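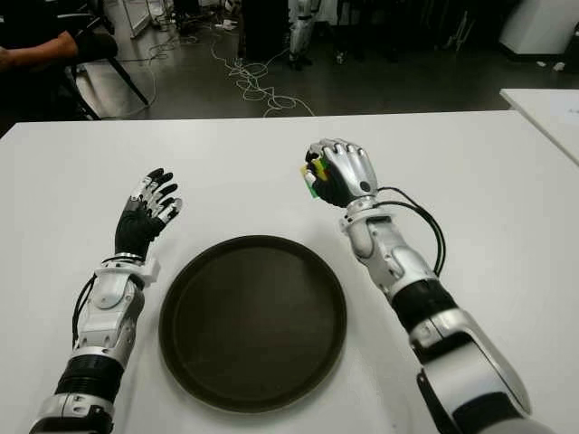 Why is a cube puzzle placed on a tray?
A tray gives the cube a place of its own. The raised rim marks where the play area ends, and the dark surface makes the colored squares easy to see.

This page is part of the Gonura Learning Pages for young readers. It explains how a cube puzzle is made and how to put one away on a tray.

What is a 3x3 cube?
A 3x3 cube has six sides. Each side shows three rows of three small squares. When the puzzle is solved, every side is one color. When the sides have been turned many times, the colors are mixed, and the cube is said to be scrambled.

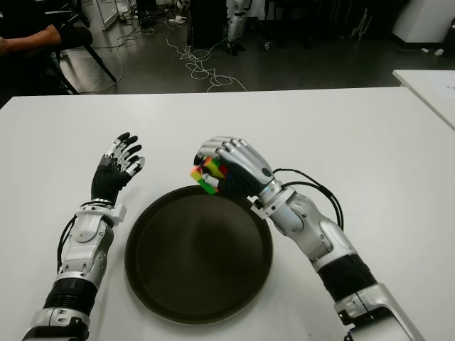

What is inside?
The cube looks as if it is made of 27 little blocks, but the middle one is missing. In its place is a part called the core. The core holds the six center pieces, and these stay in the same places while the other pieces travel past them. There are also 12 edge pieces, which have two colors each, and 8 corner pieces, which have three.

Corner pieces and edge pieces never trade places. A corner may move to any other corner of the cube, and an edge may move to any other edge.

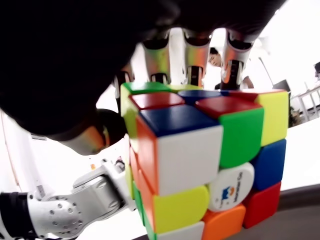
Center pieces are useful to a beginner. If the center of a side is red, that side will be red when the puzzle is solved – however mixed the rest of it may be.

Placing the cube on the tray
1. Clear the tray of other items.
2. Line up the layers so that no side is left half turned.
3. Hold the cube by its sides or from above.
4. Lower it slowly until it stands flat, then let go.

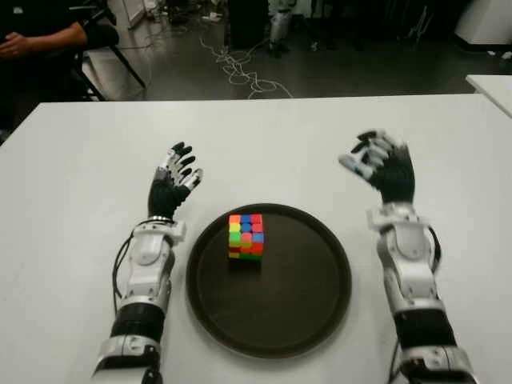

A scrambled 3x3 cube on a round tray.

Words to know
Core: the part in the middle that holds the centers.
Rim: the raised edge of a tray.
Scrambled: mixed up, with the colors out of order.

Page last reviewed July 10, 2021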